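The Cullton Desk Bin

By Zyanya Ventura
January 2024
2 minute read

It is a plastic bin. We say so early because the Cullton has been sold in other shops as a "desktop storage solution", and people have opened the box expecting something with a lid, or at least a philosophy.

It's rectangular, it has a grey rim, and the inside is off-white and smooth, so a paper clip at the bottom looks like a paper clip and can be fetched. The outgoing model, the Zameck, was dark all the way down. Musyoka Mwakyusa on our returns desk had one for two years and is still owed a stapler. 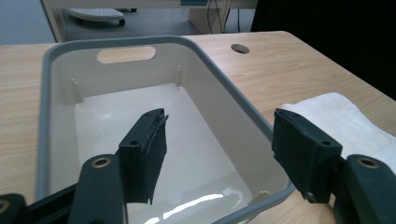 The handle is an oval hole in the end wall. Your fingers go through it and you pull - there are no instructions in the box and we have had no letters asking for any. Do use your other hand underneath if you've filled it with batteries.

Two small posts are moulded into the corners at the handle end. Customers write in to ask what they're for. One keeps her rubber bands on them, and we have adopted this as the official answer until the makers reply to our email of last June.

The floor is glossy, which makes it easy to wipe and means pens will roll about when you carry it. Cut a bit of felt to fit if the noise bothers you. We don't sell felt. We have asked to sell felt.

It will take the usual contents of a desk: tape, chargers, the receipts you mean to do something about. It won't take hanging files, and bending them doesn't help.

Wash by hand in warm soapy water. The dishwasher has been tried, by Musyoka, and the rim was never quite the same shape again.

Sold singly. Orders of 50 or more go through the trade counter, where they will want to know what on earth you're doing.

Stock number: 77

Related items
Foulkes Drawer Tray
Cekton Letter Rack
Zameck Desk Bin (last few)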